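# Pricing a Handheld Gripper Program

*14 Dec 2020*

Most budget requests for robot learning start with the arm. The arm has a list price, a lead time and a vendor who answers email, so it fills the first line of the spreadsheet and much of the discussion. The handheld grippers that supply the training demonstrations tend to appear near the bottom, under accessories. For a program built on household tasks, that order should be reversed.

Kouris, a contract automation shop that fits out small labs, now quotes handheld units in pairs. The reasoning is simple. Folding, bagging and bed-making need two hands, and a single unit restricts the operator to pick-and-place. A pair also has to be matched. If the left and right linkages wear at different rates, the recorded finger widths drift apart and the data from one side must be rescaled or dropped.

## What goes on the order

Each unit needs a housing, a finger linkage, a camera, a mount and a cable set. Fingers are consumables and should be budgeted that way. The Pesum project, which records cloth handling in furnished rooms, orders 11 finger sets for every 2 working units and expects to use nine of them before March. Pivot screws come loose sooner than pads wear out, so a driver and thread locker belong in each kit.

Storage is the line most often left short. Pesum first allowed for one drive per station and had to reorder within weeks. Its current plan assumes 50 hours of recording per station between offloads, with a second drive in rotation while the first is copied.

Rooms cost money too. A bed, a headboard and a few pieces of clothing or cloth are cheap to buy, but they take up floor area that finance will charge to the project. Cloth work can share a room with stored cartons if the working surface is kept open.

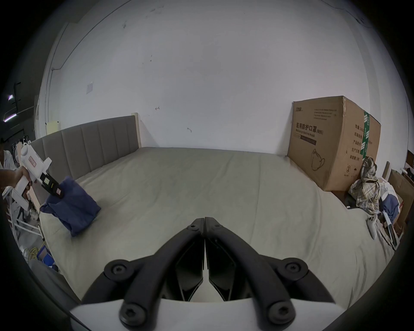 ## Lease or buy

Fudska leases complete stations on a yearly term, with repair included. Previsico sells the same class of hardware outright and charges for spares. Over one year the lease is cheaper for a lab that has no technician. Over two years purchase wins, provided the lab can replace a linkage and recalibrate in house.

The lease terms deserve a close reading. Fudska counts finger sets as wear parts and bills them separately, and a station returned with a cracked housing is charged at full value. Previsico's spares are priced individually, and the housing costs more than the linkage it holds.

## Timing

Place the gripper order before the arm order. Handheld units can be put to work on the day they arrive, while an arm usually waits for a bench, a power drop and a safety review. Operator hours should be funded from the same date. Kouris bills training as a separate item, per operator, and does not discount it for repeat customers.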